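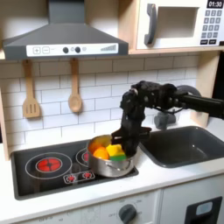

그림 2. 장난감 주방의 레인지후드와 흰색 전자레인지. 전자레인지 표시창의 숫자는 01:30이다.

4. 가정 대화에 나타난 지속 시간 표현

4.1 측정 표현과 사건 표현

앞 장에서 정리한 분류에 따르면 지속 시간을 가리키는 한국어 표현은 크게 두 갈래로 나뉜다. 하나는 수사와 단위 명사가 결합한 측정 표현('오 분', '한 시간', '이틀')이고, 다른 하나는 어떤 일이 끝나는 지점을 빌려 시간의 길이를 말하는 사건 표현('밥 다 먹을 때까지', '아빠 오면', '이 노래 끝나고')이다. 여기에 '잠깐', '금방', '한참', '조금만'처럼 길이를 어림하는 부사가 끼어드는데, 우리는 전사를 시작할 때만 해도 이 부사들을 측정 표현의 변두리쯤으로 여겼다. 자료를 읽어 나가면서 그 생각은 완전히 뒤집혔다. 세 살 무렵 아이들에게 '잠깐'은 길이를 나타내는 말이라기보다 상대의 행동을 멈추게 하는 말에 훨씬 가깝다. 어른에게서 "잠깐만"을 들은 아이는 기다리고, 스스로 "잠깐만"을 외친 아이는 상대를 기다리게 한다. 두 경우 모두 얼마나 오래인가는 뒷전이다.

이 점이 흥미로운 까닭은 성인 화자의 직관과 어긋나기 때문이다. 성인에게 '잠깐'과 '오 분'을 나란히 제시하고 어느 쪽이 짧으냐고 물으면 대부분 큰 망설임 없이 답을 내놓는다. 두 표현이 같은 척도 위에 있다는 뜻이다. 그런데 Gradalari 말뭉치의 아이들은 같은 대화 안에서 두 표현을 나란히 쓰면서도 서로 견주지 않는다. 다음은 세 살 후반 아이와 어머니가 외출을 준비하며 나눈 대화이다.

(7) 어머니가 현관에서 부르고, 아이는 방에 있다.
— 얼른 나와, 오 분밖에 없어.
— 잠깐만. 나 오 분 있다가 잠깐만 할 거야.
— 오 분 있다가 뭘 해?
— 잠깐만.

'오 분 있다가 잠깐만 할 거야'에서 '잠깐만'은 명사처럼 쓰였고, '하다'의 목적어 자리를 차지한다. 처음 이 대목을 들었을 때 두 전사자가 각각 따로 표시를 남겨 두었을 만큼 눈에 띄는 예였다. 단순한 말실수로 처리하면 그만일 수도 있다. 그러나 같은 아이가 며칠 뒤의 녹음에서 "엄마가 잠깐만 했잖아"라고 말하고, 다른 가정의 아이도 "할머니 잠깐만 끝났어?"라고 묻는다. 이 아이들에게 '잠깐만'은 사람이 하는 일이고, 시작과 끝이 있으며, 끝났는지 물어볼 수 있는 대상이다. 곧 사건이다!

4.2 자료와 전사

분석 대상은 Gradalari 말뭉치 가운데 Pisent에 거주하는 한국어 사용 가정 열네 곳의 녹음이다. 각 가정에서는 일곱 달 동안 녹음기를 거실이나 부엌에 두고 식사 준비, 외출 준비, 취침 준비의 대화를 담았다. 마지막 녹음은 2005년 9월 25일 일요일에 이루어졌다. 연구자는 녹음에 동석하지 않았고, 언제 녹음기를 켤지는 가정에 맡겼다. 이 결정에는 대가가 따랐다. 부모가 바쁜 날의 녹음은 짧고 한가한 날의 녹음은 길어서, 시간에 쫓기는 대화, 그러니까 우리가 가장 듣고 싶었던 대화가 상대적으로 적게 담겼을 가능성이 있다. 그래도 남아 있는 자료의 밀도는 기대를 훌쩍 넘었다. 아침 식탁에서 오가는 말의 상당 부분이 시간에 관한 말이라는 사실을 전사 작업 첫 주에 벌써 실감할 수 있었다.

전사는 Nakus의 표기 규약을 따르되 두 가지를 바꾸었다. 첫째, 말끝을 길게 끄는 발음을 따로 표시하였다. "조금만"과 "쪼오금만"은 사전에서는 같은 말이지만 아이의 반응이 달랐다. 둘째, 어미 '-을 때까지', '-고 나서', '-면', '-다가'가 이끄는 절은 뒤따르는 주절이 생략되었더라도 독립된 발화로 세었다. 입말에서 "이거 다 먹으면."이라는 말로 대답이 끝나는 일이 워낙 흔하고, 아이들은 이 생략형을 거의 완전한 문장처럼 받아들인다.

표시가 모호한 발화는 제1저자와 Clementina Tavares가 함께 들으며 합의하였다. 합의에 이르지 못한 발화는 분석에서 제외하였는데, 대부분은 '이따'와 '있다(가)'의 구별 문제였다. 소리만으로는 "이따 먹어"와 "있다 먹어"를 가를 길이 없다. 표준 표기에서 전자는 부사이고 후자는 동사의 활용형이지만, 아이의 문법에서 이 둘이 애초에 갈라져 있는지부터가 열린 물음이다. 이 문제는 4.5절에서 다시 다룬다.

4.3 어른의 말: 숫자는 누구를 위한 것인가

부모가 아이에게 측정 표현을 쓰는 자리를 살펴보면 뜻밖의 쏠림이 드러난다. '오 분', '십 분' 같은 말은 아이에게 실제로 남은 시간을 알리는 상황보다 재촉하거나 협상하는 상황에 몰려 있다. 게다가 말한 시간과 실제로 흐른 시간은 좀처럼 맞지 않는다. "오 분만 더 놀아"라고 말한 아버지가 다시 아이를 부르기까지 걸린 시간은 같은 가정 안에서도 들쭉날쭉했고, 저녁 설거지가 끝나는 시점과 훨씬 잘 맞아떨어졌다. 아버지의 '오 분'은 사실상 '설거지 끝날 때까지'였던 셈이다.

아이의 처지에서 생각해 보면 이것은 대단히 까다로운 학습 조건이다. 색깔 이름을 배우는 아이는 빨간 것을 보면서 '빨강'을 듣는다. 지속 시간은 가리킬 수가 없다. 게다가 그 이름표가 붙은 구간의 길이마저 들을 때마다 다르다. 그런데도 아이들은 배운다. 네 살을 넘긴 아이들은 '오 분'보다 '십 분'이 더 좋은 제안이라는 것을 안다. 다음 대화의 아이는 '십 분'이 얼마나 긴지는 전혀 모르는 듯하지만, 흥정에서 밀리지 않는다.

(9) 취침 준비 중.
— 오 분만 보고 자자.
— 십 분.
— 안 돼, 오 분.
— 그럼 일곱 분.

'일곱 분'이라는 형태는 그 자체로 작은 보물이다. 한국어에서 시각을 말할 때 '시' 앞에는 고유어 수사가, '분' 앞에는 한자어 수사가 온다. '일곱 시 칠 분'은 자연스럽지만 '칠 시 일곱 분'은 군대식 말투 아니면 오류로 들린다. 이 아이는 고유어 수사로 손가락을 꼽을 줄 알았고, 그 순서에서 다섯과 열 사이의 수를 꺼내 와 단위 명사에 붙였다. 순서에 대한 지식이 먼저 자리를 잡고, 단위와의 결합 제약은 그 뒤를 따라온다는 Tu와 Tavares의 예측과 잘 맞는 예이다.

어른의 말에서 또 하나 두드러지는 것은 측정 표현과 사건 표현을 겹쳐 쓰는 습관이다. "십 분만 있으면 돼, 국 끓을 때까지만", "한 시간 걸려, 만화 두 개 보면 돼"처럼 숫자를 먼저 말한 뒤 곧바로 사건으로 풀어 준다. 우리는 이를 '풀이 덧붙이기'라 부른다. 누가 가르쳐 준 것도 아닐 텐데, 조부모가 함께 사는 가정에서도, 부모 한 사람이 아이를 돌보는 가정에서도 같은 꼴이 나타난다. 풀이의 재료는 가정마다 달라서 어떤 집은 노래로, 어떤 집은 만화로, 어떤 집은 줄곧 음식으로 시간을 잰다. 우리 연구진은 녹음을 들으며 어느 집인지 알아맞힐 수 있을 지경이 되었다.

순서는 거의 언제나 숫자가 먼저이고 사건이 나중이다. 거꾸로 된 예, 곧 "국 끓을 때까지, 십 분"은 손에 꼽을 정도인데, 그 대부분은 아이가 "그게 언제야?"라고 되물은 다음에 나온다. 풀이 덧붙이기가 아이의 이해를 겨냥한 것이라면 이 순서는 자연스럽다. 어른은 자기에게 편한 말을 먼저 하고, 아이의 얼굴을 보고 나서 고쳐 말한다.

4.4 부엌이라는 시간의 교실

사건 표현이 가장 풍성하게 쏟아지는 곳은 부엌이다. 요리는 끝이 있는 사건들의 묶음이고, 그 끝은 대개 눈에 보이거나 소리가 나거나 냄새가 난다. 물은 끓고, 밥솥에서는 김이 빠지고, 달걀은 익는다. '끓다', '익다', '식다', '불다', '녹다' 같은 상태 변화 동사는 '-을 때까지'와 결합하여 지속 시간 표현의 뼈대를 이룬다. 이 동사들은 아이가 측정 표현을 쓰기 훨씬 전부터 시간의 길이를 대신 말해 준다. "아직 안 식었어"라는 말을 알아듣는 아이는 이미 기다림의 구조를 이해하고 있다. 지금의 상태가 있고, 도달해야 할 상태가 있으며, 그 사이에는 아무것도 하지 않고 지나가야 하는 무엇이 있다.

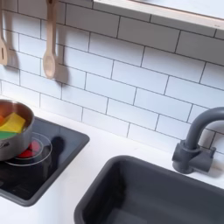 그림 3. 장난감 주방의 흰 타일 벽과 나무 조리 도구.

놀이 속 부엌(그림 2, 그림 3)에서도 아이들은 시간을 말한다. 다만 실제 식사 준비와 견주면 양상이 사뭇 다르다. 놀이에서는 사건이 말로 끝난다. "다 됐다!"라고 선언하면 된 것이고, 선언을 미루면 안 된 것이다. 그래서 놀이 대화에는 '-을 때까지'가 드물고 '이제', '벌써', '다'가 많다. 우리는 당초 역할놀이가 지속 시간 표현의 연습장일 것으로 기대하였으나, 녹음에 담긴 놀이 대화는 기다림을 훌쩍 건너뛰는 경우가 많았다. 만두를 찌는 데에 숨 한 번 들이쉴 시간이면 충분하다. 대신 놀이에서는 기다리게 하는 쪽의 말이 연습된다. "손님, 잠깐만 기다리세요"가 대표적이다. 평소에 기다리라는 말을 듣기만 하던 아이가 이 문장을 얼마나 신나게 말하는지는 전사문으로는 도저히 옮길 수가 없다.

실제 부엌의 대화로 돌아오면, 상태 변화 동사마다 결합하는 어미가 고르지 않다는 점이 눈길을 끈다. '식다'는 '-으면'과 잘 어울리고('식으면 먹어'), '끓다'는 '-을 때까지'와 잘 어울린다('끓을 때까지 기다려'). 두 동사 모두 끝점이 있는 변화를 나타내므로 의미만으로는 이 차이를 예측하기 어렵다. 한 가지 설명은 이어지는 행동의 주체가 다르다는 것이다. 식은 음식을 먹는 사람은 아이이고, 끓는 냄비를 다루는 사람은 어른이다. 아이가 다음 행동의 주인일 때 어른은 조건문을 고르고, 아이가 물러나 있어야 할 때 어른은 한계를 나타내는 절을 고른다. 이 설명이 맞다면 '-으면'과 '-을 때까지'의 분포에는 집 안에서 누가 무엇을 해도 되는가에 관한 규칙이 통째로 비쳐 있는 셈이며, 우리는 이 가능성에 크게 고무되어 있다.

물론 반례도 있다. "마르면 엄마가 걷을게"에서는 행동의 주체가 어른인데도 조건문이 쓰였다. 빨래에 관한 대화에서는 이런 예가 꾸준히 나온다. 아마도 위험의 유무가 함께 작용하는 듯하다. 냄비 곁에서는 기다리라고 해야 하지만 빨래 곁에서는 그럴 필요가 없다. 동사의 의미, 행동의 주체, 위험이라는 요인을 갈라 내려면 조건을 통제한 유도 산출 과제가 필요하며, Yee-man Tu가 이를 준비하고 있다.

4.5 '이따'와 '아까'

'이따'와 '아까'는 흔히 짝으로 다루어진다. 둘 다 오늘 안의 시점을 가리키고, 하나는 앞을, 하나는 뒤를 본다. 그런데 아이들의 말에서 이 둘은 전혀 대칭을 이루지 않는다. '아까'는 일찍부터 제대로 쓰이지만 범위가 넓다. 어제 있었던 일도 아까이고, 2월의 눈사람도 아까이다. 반면 '이따'는 범위에는 별 탈이 없으나 쓰임이 유난히 좁아서, 거의 거절의 대답으로만 나타난다. "손 씻자"에 대한 "이따"는 '나중에 씻겠다'보다 '싫다'로 옮기는 편이 맞을 때가 많다.

이 쓰임의 출처는 멀리서 찾을 필요가 없다. 아이의 요구에 대한 어른의 '이따' 역시 많은 경우 완곡한 거절이기 때문이다. "이따 해 줄게"라는 약속이 같은 녹음 안에서 지켜지는지를 살펴보았더니, 지켜지지 않은 채 녹음이 끝나는 예가 적지 않았다. 녹음이 꺼진 뒤에 지켜졌을 수도 있으므로 어른들을 탓할 일은 아니다. 중요한 것은 아이가 받는 입력이다. 아이가 듣는 '이따'는 시간 부사이면서 동시에 대화를 닫는 장치이며, 아이는 둘 가운데 쓸모가 더 분명한 쪽을 먼저 익힌다.

앞서 미루어 둔 '이따/있다(가)' 문제도 여기에 걸려 있다. 거절의 대답으로 홀로 쓰인 예는 부사 '이따'로 보아야 마땅하다. 그러나 "오 분 이따", "조금 이따"처럼 앞에 길이를 나타내는 말이 오면 사정이 달라진다. '오 분 있다가'는 '오 분 동안 머물다가'라는 동사적 해석이 살아 있고, 아이들 가운데에는 "오 분 여기 있다가 갈 거야"처럼 장소를 끼워 넣는 아이도 있다. 장소가 끼어드는 순간 이것은 의심할 바 없는 동사이다. 우리가 보기에 '있다가'는 아이들이 사건 표현에서 측정 표현으로 건너가는 다리 구실을 한다. 머무르는 것은 사건이고, 오 분은 측정이며, 이 구성은 둘을 한 줄에 세운다. 말뭉치에서 '숫자+분+있다가'가 처음 나타나는 시기가 '숫자+분+동안'보다 앞선다는 사실도 이 해석을 뒷받침한다. '동안'은 사실 어른의 말에서도 뜻밖에 드물어서, 가정 대화만 듣고 자란다면 이 말을 언제 배우게 될지 궁금할 정도이다.

4.6 논의

Verbeke 연구소의 선행 조사는 지속 시간 표현의 습득을 수 개념 발달의 한 갈래로 다루었다. 수를 알아야 분을 알고, 분을 알아야 시간의 길이를 비교할 수 있다는 것이다. 우리의 자료는 이 순서를 부정하지 않지만, 수를 모르는 아이들이 이미 시간의 길이에 관해 아주 많은 말을 하고 있다는 점을 보여 준다. 그 말들은 밥, 노래, 목욕, 아빠의 퇴근 같은 것들로 짜여 있다. 수가 들어올 자리는 비어 있지 않다. 아이가 '오 분'을 처음 만날 때, 그 말은 이미 촘촘한 사건의 그물 속으로 떨어진다.

그렇다면 측정 표현의 습득을 묻는 실험 과제도 달라져야 할 것이다. "오 분과 십 분 중에 어느 것이 더 길까?"라는 물음은 아이가 수의 순서를 아는지는 알려 주지만, 시간을 아는지는 알려 주지 않는다. (9)의 아이라면 이 과제를 거뜬히 통과할 것이다. "오 분과 만화 한 편 중에 어느 것이 더 길까?"처럼 두 갈래를 맞붙이는 물음이라야 그물과 숫자가 이어졌는지를 알 수 있다. 예비 조사에서 이 물음을 받은 한 아이는 한참 생각하더니 "무슨 만화?" 하고 되물었다. 훌륭한 반문이어서, 본조사에서는 만화의 제목을 밝히기로 하였다.

한계도 적어 둔다. 첫째, 모든 가정이 한 도시에 살고 있으며 아이들은 정도의 차이는 있으나 집 밖에서 다른 언어를 듣는다. 시간 표현은 어린이집의 일과와 밀접하게 얽혀 있으므로, 바깥 언어의 영향을 배제할 수 없다. 둘째, 음성만 녹음하였기 때문에 손짓과 시선은 분석에 넣지 못하였다. "이만큼만 기다려"라고 말하면서 손가락을 벌렸는지 어쨌는지는 알 길이 없다. 시간을 손으로 재어 보이는 몸짓은 따로 연구할 가치가 충분하다. 셋째, 말끝을 끄는 발음의 표시는 전사자의 귀에 의존하였고, 음향 분석은 일부 발화에 대해서만 진행 중이다. '쪼오금만'의 모음이 길어질수록 기다림은 짧아지는가? 지금까지 들은 바로는 그런 것 같다. 다음 장에서는 이 물음을 출발점으로 삼아 운율과 지속 시간 해석의 관계를 살핀다.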